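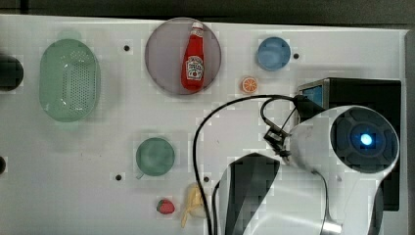 A green colander and two cups on a white tabletop.

Swimmer Baoshan Ye issued a written apology Thursday for remarks made during a livestream after the Dunwood Open, in which the sprinter accused a lane judge of favoring local entrants. The statement, posted to Ye's team page at 4 p.m., ran to 31 words and withdrew the accusation in full.

The Halley Swim League opened a review the same day. Under league rules, a first offense of this type carries a fine of $300 and a suspension of up to two meets. Ye's relay teammate, Océane Sutherland, shared the stream on her own account and later deleted the post — she is not part of the review.

Zandach, the swimwear label that sponsors both athletes, said its contracts remain in force. League spokesman Guoqing Duan said a ruling is due before the April meet in Qian. The Dunwood results stand, and Ye keeps second place in the 50-meter freestyle.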